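Unit 4: Reading a small package
Instructor: Banafsheh Rahimi
Last updated: June

Bring the Skaller workbook. We work at the white tables in pairs, 75 minutes, with one box to each pair.
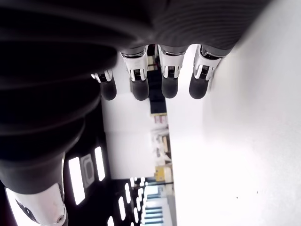
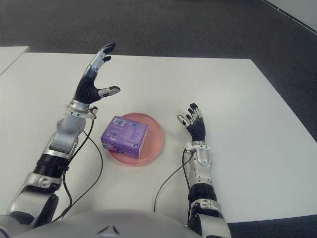 Second picture: purple box on the pink plate, set at an angle.

The plate marks the spot. Put the box on it turned so that a corner points toward you – then the top and two sides can be read without lifting it. A box set square to the reader hides its side panels.

Work in this order:

1. Outside dimensions, longest side first.
2. Material and main printing color.
3. Barcode label: which face, and how near the corner.
4. Any logo or patch, however small.
5. Body text. Copy the first line of each printed face.

Write "not legible" where you can't read something. Do not guess from the product name. In the Grendonov exercise over half the errors came from guessing.

Record everything on form 3050. Use one form per box and leave the weight field blank – we do weights in Unit 5.

Reading: Shahbazi, chapter 2, up to the section on folded cartons. The questions at the end of the chapter are optional.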